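Container deposits: a conversation with Kayode Isah

When the Vistidport container deposit programme opened its first return point in March, Kayode Isah expected a modest start. As programme manager at Plastgate, he had planned for 900 containers in the opening fortnight. Residents brought in more than 2000.

"People were ready for it," he said. "They had been asking the council for years – our task was to make the process simple." 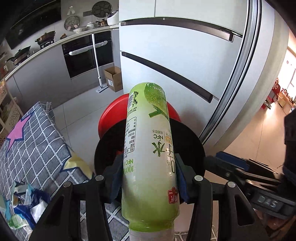 Mr Isah regards labelling as the programme's main difficulty. Eligible containers must carry a refund mark, and imported drinks often do not. A juice bottle with a wrap-around label in Chinese, a nutrition table and a white cap may be perfectly recyclable, he noted, yet still fall outside the refund rules. "We accept it for recycling, but we cannot pay the deposit," he said. "That is a hard conversation to have at the counter."

Plastgate has raised the matter with importers and now provides a translated guide at all 21 return points. A further site, at Babalola Road, will open on 23rd November.

Asked whether the refund should be increased, Mr Isah was cautious. "That is a decision for government. Our centre of attention is access."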